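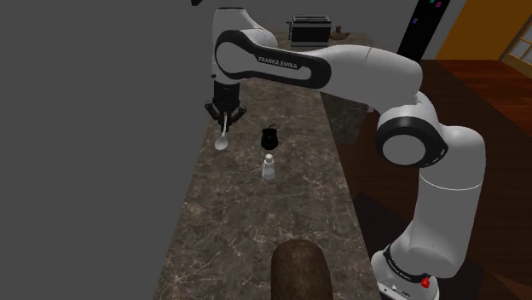 gripmonkey wrote:
ok but did you get a written quote for the service contract yet or just the arm?? two very different numbers. I'd hold off on any budget spreadsheet til you have both.

countertop_ops (original poster) wrote:
Just the arm so far. Reseller is Kurik, they keep saying service is "to be discussed." For anyone coming in fresh, we're planning a kitchen cell, one Panda over a long counter, picking up spoons, mugs, small bottles, that kind of stuff. Everything's in sim right now. I need to put in a request for next year's money and I have no idea what to write down besides the arm itself. Deadline 2023-07-27, so yeah. Rushing.

flatpack_hal wrote:
Dont forget mounting. Base next to the counter means you need a stand, and the stand has to be stiff. We bolted ours to a cheap table the first year and the whole thing wobbled at full reach. Repeatability went out the window. Ended up paying for a proper pedestal anyway, so paid twice.

gripmonkey wrote:
^ this. Also shipping on a pedestal is brutal, get it quoted seperately.

northlab2 wrote:
Going to disagree with the whole order of things here. Why buy before you know the arm is the right one? If the sim already runs, stay in sim another few months, change the arm model, change the counter height, see what reach you really need. Costs you electricity. We skipped that and bought an arm that couldn't get to the far end of our bench.

countertop_ops wrote:
Fair, but money disappears if I don't ask for it now. Next window isn't til February.

northlab2 wrote:
Then ask for the money and don't name the model. Put "arm, seven axis, with gripper" and a ceiling.

flatpack_hal wrote:
Our purchasing people would bounce that same day. They want a part number and a quote attached or it goes to the bottom of the pile. Depends where you work I guess.

tinbucket wrote:
What's the gripper plan? Two fingers holding a spoon by a thin handle is fine in sim, friction is whatever you type in. Real spoon is gonna rotate on you. Budget for fingertips — soft ones, several sets, they wear. We use the Cemon pads and go through 13 pairs a year. Not expensive each but it's a line item and no one put it in ours.

countertop_ops wrote:
Oh good one. Didn't have that at all. Adding.

gripmonkey wrote:
Spare gripper too imo. Ours was out for repair 18 days and everything just stopped.

tinbucket wrote:
Spare gripper is overkill for one arm. Buy the pads, take the downtime.

gripmonkey wrote:
Overkill til it happens to you lol. Two students sitting around with nothing to run for 18 days costs more than the gripper did.

countertop_ops wrote:
Will list it as optional and see if they cut it.

ledgerline wrote:
Boring stuff people leave off:
control PC (don't reuse an office machine)
e-stop and whatever fencing or floor marking your safety office wants
cameras, mounts, calibration boards
dishes. seriously. mugs break
power drop if the outlet is on the wrong wall, ours was $478 for the electrician
training days

northlab2 wrote:
Safety review is the long one. Not money, time. Start it before the PO goes out, you want the layout drawing signed off while you can still move the base to the other side.

countertop_ops wrote:
Anybody bought through Venckus instead of Kurik? They came in nearly 2 thousand under but lead time is vague.

flatpack_hal wrote:
Bought through Venckus once. Arm was fine, paperwork was a mess, invoice didnt match the quote and accounting sat on it forever. I'd pay the difference.

tinbucket wrote:
Opposite here, Venckus was good to us and Kurik never answered email after the sale. Ask both for lead time in writing and see who replies.

ledgerline wrote:
And ask if the software license is yearly. Brinov got us with that on the vision side. First year included, second year not.

countertop_ops wrote:
Ugh ok. Emailing both now, plus asking about the license and the pedestal. Will post the sheet once it's in, minus the prices.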